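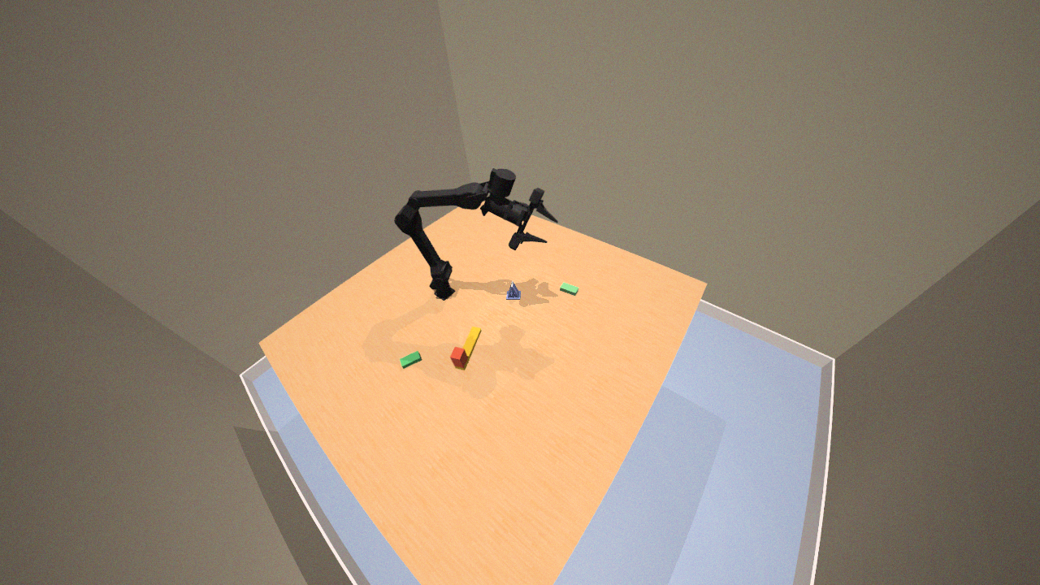

A simulated tabletop from the Hirkum set, with the gripper open above the work surface.

The Case for Keeping the Untidy Examples

By Aslak Öberg
Dec 13, 2019

In May, the Skotimano laboratory asked its partner groups to comment on a draft policy for the collection of demonstrations. The draft was careful and well organized, and most of it deserves to be adopted. One provision does not. It would require that any simulated demonstration containing a pause, a correction or a second attempt be removed before the examples are used for training. I believe that this provision would do lasting harm to the collection, and I set out my reasons here at greater length than the comment form allowed.

Some background may be helpful to readers outside the program. The Hirkum set consists of short tasks in which a person guides a simulated arm through work with colored blocks. An operator may be asked to place a red cube against a yellow bar, or to move a green block from one side of the table to the other. Each attempt is stored in full, along with the instruction the operator was given. A model is then trained to produce similar motions when it receives a similar instruction. At the time of the draft, the set held 451 demonstrations recorded by seven operators.

The provision rests on a reasonable concern. A model trained by imitation will copy what it is shown. If an operator hesitates over a block, the model may learn to hesitate over blocks. The Jater group made this point forcefully in its own comment, and its members have more experience than I do with models that stall halfway through a task for no reason anyone can find. I do not dismiss the problem. I have spent many afternoons watching a simulated gripper hang over a tabletop and do nothing at all.

My objection is that the remedy removes the wrong thing. When a fluent operator completes a task without error, the recording contains only positions that a fluent operator visits. The arm is always well placed and the fingers always arrive square to the block. A model trained on such recordings has no information on what to do when it is slightly out of place, and sooner or later it will be slightly out of place. Small errors grow. By the third or fourth motion the arm may be in a position that appears nowhere in the training examples, and whatever it does next is a guess.

Recordings with corrections contain exactly the material that is missing. An operator comes down too far to the left, sees it, lifts, and comes down again. The first descent is a fault. The lift and the second descent are instruction of a kind that cannot be obtained by asking people to perform well. Under the draft, both would be deleted together.

It has been suggested that the same benefit could be had by other means, chiefly by varying the starting layout. Simulation makes this inexpensive. Blocks can be moved and turned, colors can be changed from a dark green to a pale one, and the direction of the light can be altered so that the shadows fall elsewhere. I support all of this. Variety in layout, however, is variety in what the arm is asked to do. It says little about how to recover when the doing goes badly. A thousand new layouts, each solved perfectly, would still leave the model without one example of a second attempt.

There is also a question of record keeping, and here I speak as someone who has had to answer for old data. A demonstration that has been deleted cannot be examined later. In the first round of review under a trial version of the rule, 22 demonstrations were removed. When my colleagues at Kandasamy asked to see them, in order to learn whether the faults were shared among operators or belonged to a single task, the recordings were no longer available. We have the log entries, which give a task name and the word "untidy." That is not an adequate account of a decision that alters what a model will learn.

I would propose a different rule. Every completed demonstration should be kept. Those with a pause or a correction should be marked, with the start and end of the irregular portion noted by a reviewer. Each training group could then decide for itself whether to use the full recording, to drop the first attempt and retain the recovery, or to leave the marked recordings out. The Jater group could have its clean subset, and others could test whether the clean subset is in fact better. At present we are arguing from experience and temperament, and I include myself in that.

The cost would be modest. Marking takes longer than deleting, and it calls for reviewers who understand the task well enough to say where a mistake begins. I would ask for 2 reviewers on each marked recording, with disagreements left visible in the record. Operators should also be told plainly that corrections are permitted. Several of ours have admitted to abandoning an attempt and starting over whenever a block slipped, in the belief that this was expected of them. Those attempts were never saved, and the written instructions should be changed before the next round of collection begins.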